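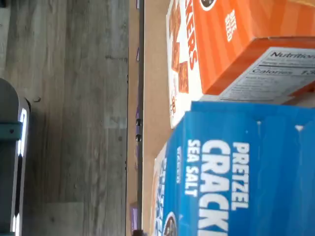 *Cracker boxes at rest on a work surface, close to the edge rail, with a lit machine housing at floor level.*

The **Gravlow Code** is a set of good-practice rules for robots that handle packaged groceries on open shelving. It covers the layout of the work area, the placement of goods, the conduct of arm motion near shelf structures, and the keeping of run records. The code is not a safety standard and does not replace a risk assessment. The current text is dated 1/11/20.

## Background

The code was drafted at the Gravlow test site and later adopted by Grumevau, a shelving integrator, for its own acceptance runs. Earlier site rules dealt only with arm speed. They said little on where goods could be set down between moves, and most of the faults logged in the first year were boxes dropped at a table edge or pushed off the back of a shelf.

## Staging surfaces

A staging surface is any table or tray on which goods wait before or after a move. Goods must lie flat on their largest face where the carton allows it. A box may lie close to an edge rail but must not rest on it. Overlap between neighboring boxes is permitted if the upper box can be lifted without dragging the lower one.

Fasteners on the rail are to be checked before each session. Floor space between a mobile base and the staging surface must be kept clear of loose packaging — stretch film and cut straps in particular.

## Shelf approach

The code treats the front beam, the uprights and the underside of the shelf above as fixed obstacles. Clearance from all three is set at 30 mm during travel and may be reduced to 5 mm in the last stage of a grasp. Cartons of one product are filed front to back in a single row, or in stacks of equal facing, so that the front unit can be taken without moving its neighbors.

Cables hanging in front of a shelf count as obstacles even when slack. The operator must confirm their position after any change of arm posture.
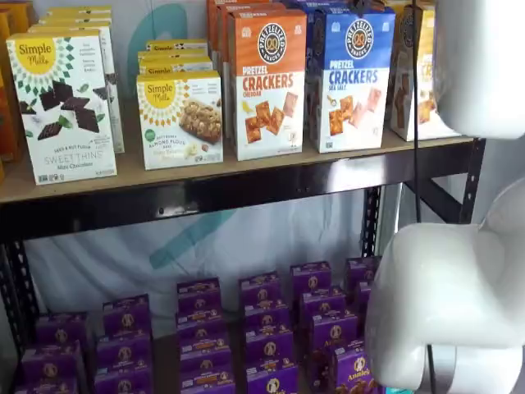

## Run records

Each run is entered in a log with the product, shelf level, result and any contact with the structure. A run with 2 contacts is recorded as failed, whether or not the item was placed. The reference set used at Gravlow contains 197 runs and is reviewed every September.

## Related documents

- *Urquijo Notes*: guidance on carton wear and when to retire a test box
- *Nomunine Profile*: a shorter version of the code for fixed arms — omits the floor space rules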